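Sumthorpe Guest Rooms: Housekeeping Guide
Section 6: Bed Throws and Folded Layers
Revised July 22, 2021. Questions about this section go to Raluca Vasiliu.

6.1 What this section covers

Use these steps for fleece and knitted throws on all single and double beds. Duvets and quilts are covered in Section 7. Patterned bedsheets are changed as described in Section 4, and the bed must already be made before you start here.

The throws supplied with the rooms are listed under item 613 in the linen book. The cream cloths that go with them are item 835. Write down the item number when you take a replacement from the closet.

6.2 Before you start

1. Wash and dry your hands. Hand cream leaves marks on fleece.
2. Take off rings and bracelets.
3. Smooth the bedsheet from the center out to both sides.
4. Check that the throw is fully dry, including the hem. The hem is thicker than the rest and takes longer.
5. Shake the throw once, away from the bed.

Caution: Do not lay a damp throw on a printed bedsheet. The colors can transfer.

6.3 Folding the throw into a strip

1. Lay the throw flat on the bed with the pattern side up.
2. Find the two long edges. On a checked throw, use the rows of squares as a guide.
3. Bring one long edge to the middle. Line it up with the nearest row.
4. Bring the other long edge to meet it.
5. Fold along the middle so that both edges are inside.
6. Fold once more if the strip is wider than the pillow is tall.
7. Press along the length with a flat hand. Do not lean on it.
8. If the throw has a solid border, leave the border showing at one end.
9. Fold the cream cloth to a similar width and place it beside the throw. It may sit partly under the throw.

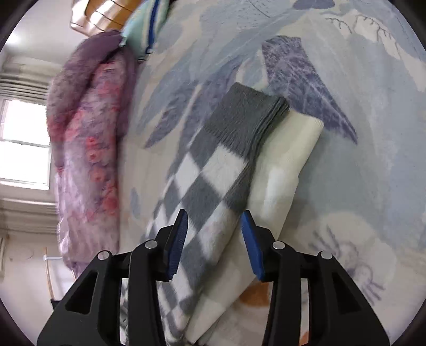 Figure 6-1. Checked throw folded into a strip, gray knitted band at the far end, with the cream cloth alongside.

Note: The strip can lie straight or at an angle across the bed. Either is fine for daily service. For a new arrival, set it straight across the foot end unless the room card says otherwise.

Note: Keep the corners of the cream cloth square. If they will not lie flat, the cloth needs ironing. Use the medium setting and iron it on the board, never on the bed.

6.4 Opening and spreading the throw

Guests may ask for the throw to be opened out over the bed. Rooms on the evening list always get it opened.

1. Move the cream cloth to the chair or shelf.
2. Unfold the strip in the reverse order of 6.3.
3. Take hold of the fabric near the middle and lift it clear of the sheet.
4. Let the sides fall away, then lower it.
5. Walk around the bed and draw each side out by hand until the squares look even.
6. Leave the same overhang on the left and right.

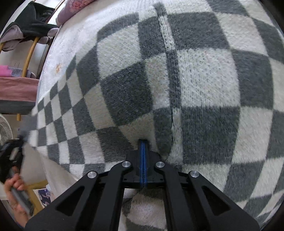

Squares that look narrow or tilted mean the fabric is being pulled in that direction. Let go, lift the nearest edge, and lay it down again. Pulling harder from the other side only moves the crease. Deep creases near the middle usually flatten if you lift the throw a little and let it settle.

Look at the hem as well. It should lie flat along its whole length. A hem that has folded over onto the throw can be turned back with two fingers, working from one corner to the next.

Caution: Do not pull on the hem alone to move the throw. The knit stretches and does not go back.

6.5 Care of the pile

1. Brush with the soft Hubmann brush, in one direction only.
2. Remove lint with the roller. Change the sheet on the roller when it stops picking up.
3. Wash inside out on the cool cycle, with no fabric softener.
4. Dry on low heat or on the rack in the laundry room.

Small flecks in the knit are part of the yarn and do not need to be picked out. If you are not sure whether a mark is a stain, compare it with the other side of the throw.

6.6 When to replace

Put the throw in the repair bag if you find a loose thread longer than a finger, an open seam, or a bald patch in the pile. Small repairs are done by Wulan Saragih in room 166. Larger ones go out to Grameck with the June order.

Continue with Section 7, Duvets and Quilts.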